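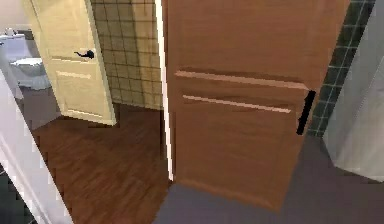
문 하나를 지나는 법, 975번의 연습

2020년 5월, 홀루브 연구팀의 모니터 속에서는 로봇이 가상의 집 안을 쉬지 않고 돌아다닌다. 팀이 타트홀름이라고 이름 붙인 이 집에는 욕실도 있고 소파가 놓인 방도 있다. 사람이 조종기를 잡고 로봇을 한 번 끝까지 몰면 학습용 시연 하나가 쌓인다. 지금까지 모은 시연이 975개. 문턱에서 머뭇거린 것도, 손잡이를 놓치고 다시 잡은 것도 버리지 않았다. 그런 순간이야말로 학습 모델이 가장 궁금해할 대목이니까!

소파 위의 작은 물건은 특히 까다롭다. 어두운 천 위에 비슷하게 어두운 고리가 놓이면 사람 눈에도 금방 들어오지 않는다. 조종자들은 이 과제를 제일 어려워하면서도 제일 먼저 하겠다고 나선다.

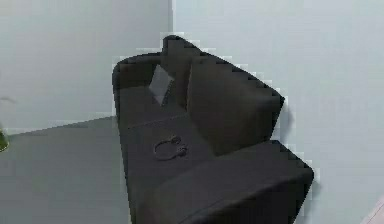
흐릿한 화면도 데이터다

시연 하나에는 방을 넓게 보는 시점과 로봇 팔에 가까운 시점이 함께 기록된다. 가까운 쪽은 온통 회색 벽처럼 보일 때가 많고, 형체가 뭉개져 무엇인지 가리기 어려운 순간도 있다. 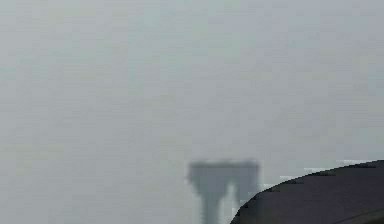
그래도 팀은 이런 구간을 잘라내지 않는다. 실제 로봇도 언젠가는 코앞의 흐린 화면만 보고 다음 동작을 정해야 하기 때문이다. 조종자는 한 번에 17개까지만 시연하고 자리를 바꾼다. 손버릇이 한 사람 것으로 굳지 않게 하려는 규칙인데, 덕분에 같은 문을 여는 방식이 놀랄 만큼 다양해졌다. 다음 집 포사들리에서는 과제가 44가지로 늘어난다.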